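Conflict Studies, Unit 6: Ceasefires and Monitoring
Handout prepared by Iman Ouazzani

Scope of the unit

The unit covers what happens between the signing of a ceasefire and the start of political talks. The case used throughout is the Furar valley ceasefire, signed in April by the Bristetti government and the Mirska Front. Readings on the causes of the war were assigned in Unit 4 and are not repeated.

6.1 Terms

A truce is a short halt in fighting, often local and often unwritten. A ceasefire is a written agreement with named parties, a start time and a stated area. An armistice ends active fighting across the whole theater but leaves the legal state of war in place. News reports use the three words loosely. Written work for this course should not.

The Furar text is a ceasefire. It has 41 articles, of which the first nine deal with lines of separation. Heavy weapons were to be pulled back 50 kilometers from the line on each side. Small arms were left out of the text entirely. 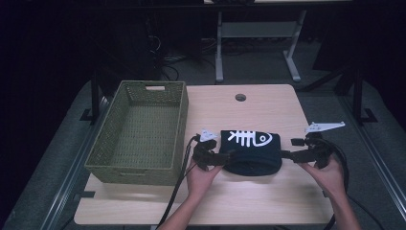
Definitions matter most at the level of the single report. A monitor who writes "armed man at checkpoint" has made a claim that one side will dispute. The Furar mission therefore used a two-column form: what was observed, and what was inferred from it. The rule applies to any object. For the cloth item on the table beside the green basket, the left column would read "dark navy fabric, bunched, white fish-skeleton print," and the right column "cap or pouch, not confirmed." Entries that mixed the columns were sent back to the field office. Mission staff complained about the delay, but returned forms were the main reason that both parties kept accepting the weekly summary.

6.2 The Janevski bridge incident

The first serious test came on a Sunday, when shells landed near the Janevski bridge. The government blamed the Front. The Front said its units had left the area and produced a withdrawal order as proof. Monitors reached the site the next morning and logged craters, fragments and two witness statements. They did not assign blame.

Three points for discussion:

An order to withdraw is evidence that an order was written. It says little about where the guns were.

The monitors were held for several hours at a government checkpoint. Access rights were in Article 12, but no penalty for denying access was set.

Both sides cited the same mission report in their public statements – each quoting a different paragraph.

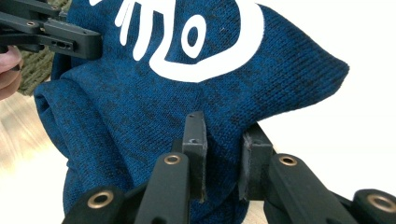

By the end of the second month the mission had logged 249 alleged violations. Nearly 50 involved heavy weapons; the rest were small arms fire, movement of troops or blocked roads. A raw total of this kind is a poor measure of whether a ceasefire is holding. It rises when monitors get better access and falls when they are kept out. Location, weapon type and length of each exchange are more useful.

6.3 Reading and written work

Read the Furar text, Articles 1 to 12 and Article 30. Write 600 words on whether the access clause could have been enforced without a change to the mandate. Cite articles by number. Bring a printed copy to the seminar.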